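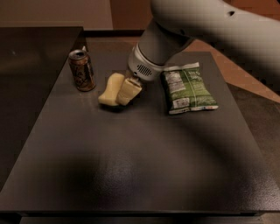 Marion Purves wrote:
> The Halonen club got the entry sheet for the May doubles and it says
> a no-ad point at deuce in every match, finals included. Last year we
> played regular scoring from the semifinals on. Is that a typo? Also,
> we have 11 pairs and the form only has room for 4.

Marion,

It's not a typo. The change was voted in over the winter and went out with the court fees, so it was easy to miss. With 171 players signed up and the Fanda courts closing at 9 p.m., we can't fit regular scoring into one weekend. The third set is a match tiebreak to 10, same as before.

If your players object, send me their names and I'll put it on the list for the fall meeting. I'm not crazy about no-ad in a final either, but I'd like the rules left alone once the draw is made.

On the form, use a second and third copy and write "Halonen" at the top of each. Seedings go by last season's results. Pairs that didn't play together last season go in unseeded, even if both players were ranked.

Two other things for everybody. Plollent is supplying the balls again, one new can per match, and please return the old ones to the desk. Parking at Gridov is on the north side only, as the south lot is being paved.

Entries close at noon on the last day of the month. I still need phone numbers from two clubs.

Toivo Honkanen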